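Part 2: Hanging Your Bags on the Lennox Rack

By Erasto Bakilana
Last checked October 5, 2019

By now your rack should be standing on its own with the rail pushed all the way into both posts (if it isn't, go back to Part 1 and do the end caps again — I skipped them my first time and was sorry). This part is the fun one! You'll put up the swivel hooks and get those bags off the floor.

1. Take the hooks out of their sleeve. The Kirnora set has pink, blue, green and white in it, and the order is completely up to you.

2. Lift each hook over the rail by its curved top. The prongs go at the bottom, pointing up. Give each one a spin to check that the swivel turns freely.

3. Dump your bags in one heap on the floor where you can reach them. I know, it looks awful, but you'll see right away which straps have tied themselves together.

4. Pull out one bag, close every zipper and find the middle of the long strap.

5. Loop the strap over a prong at the end of the rail and let the bag drop. I start at the right end and work my way left. 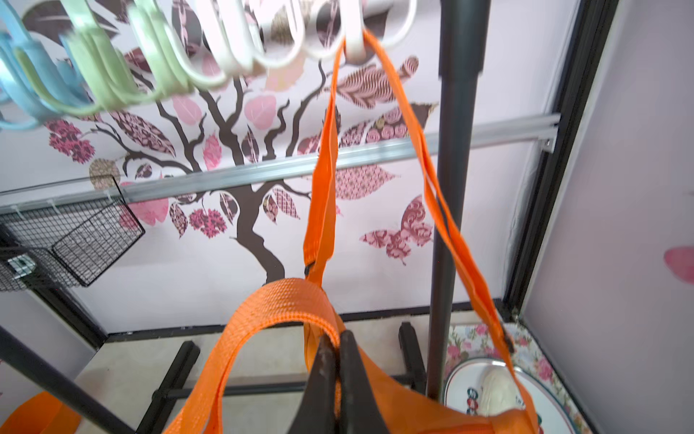
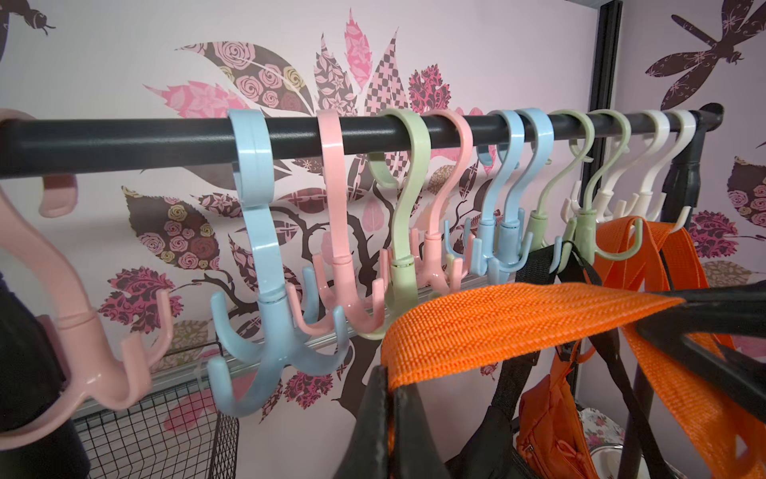
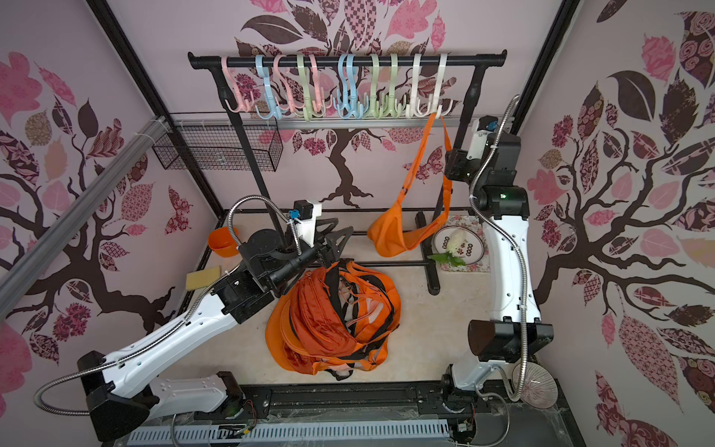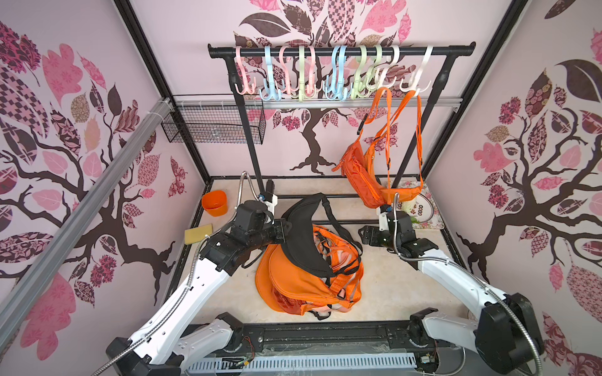
Orange bag on the white end hook, pastel hooks along the rail

Peltar Home Guides, Issue 17, page 8

6. Look at the bottom of the bag. Long crossbody straps hang really low on this rack, so if yours is brushing the floor, shorten it at the buckle or double the strap over the hook.

7. Carry on with the rest of the heap. I put no more than 2 bags on a hook, even though there are prongs to spare, and I keep the ones I use every day at the front.

Note: Woven straps grip the plastic nicely. Slippery cord doesn't, so wrap it once around the prong before you let go.

Caution: Empty the bags first! A full one at the far end pulls on the post, and the rail can creep out of its socket. If you hear a click, take everything down and reseat it.

Caution: Don't slide a loaded hook along the rail. Lift it, move it, set it down — the black finish scratches easily, and the Darkar touch-up pen is a shade too shiny.

Small things like pouches and spare clips can go in a wire basket on the wall. Mounting one is covered in Part 3, and you'll need a level for it.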